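About Flomura

Flomura sells coffee. We roast it in one building, put it in plain bags and send it to cafes, offices and people's homes. Every other coffee company's about page will tell you it does this out of passion. We can't measure passion, so we'll stick to what we do.

The company was started by Amândio Morais and Custódio Valente, who met while working for a wholesaler called Hosier. Amândio bought green coffee there and Custódio wrote the labels. Custódio will tell you he once described the same lot as "notes of apricot" for one customer and "notes of dark chocolate" for another, and both wrote back to say how much they could taste it. They left the following January.

We bought our first roaster secondhand from a bakery supply firm. It is old and loud, and we have been asked more than once whether roasting on old equipment gives the coffee more character. We doubt it. It was what we could afford, and it still runs.

What we sell

We have three coffees on the list all year. Zakard is the dark one. Amaral is the medium one, and it outsells the other two together. The third is a decaf, which we call Decaf. Now and then we add a single lot from one farm, when we find one we think is worth the extra money. Most of the ones we are offered are not.

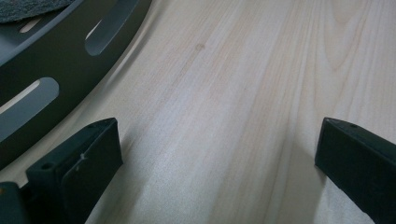

We don't print tasting notes. If you ask, we'll tell you whether a coffee is heavy or light, and whether it holds up in milk. You may taste hibiscus in it. Good for you, but we won't charge you for the hibiscus.

Our scores

Professional tasters grade coffee out of 100, and you will see shops bragging about a 96. We have sat at enough tasting tables to know how much that number moves depending on who is holding the spoon – and who is paying for lunch. We score coffee for our own buying and keep the scores in a drawer.

Direct trade and other phrases

"Direct trade" has no legal definition that we know of. Anybody can put it on a bag. We buy most of our coffee through importers, and we'd like that to be clear, given how many roasters show you a handshake on a hillside. Amândio has visited some of the farms. He learned a lot and was treated very well, and he doesn't think one week there made him an expert in anyone's business.

The same goes for "small batch." Small compared with what? Last year we filled 1,851 wholesale orders, which sounds like a lot to us and would sound like nothing to a supermarket brand.

Visiting and ordering

You can pick up orders at the roastery on weekday mornings. There is no cafe, but we'll usually make you a cup if the grinder is on. Wholesale customers get a sample of each coffee before they sign up, and there is no contract. If you don't like it, stop buying it.

Page last updated 30 Jul 2020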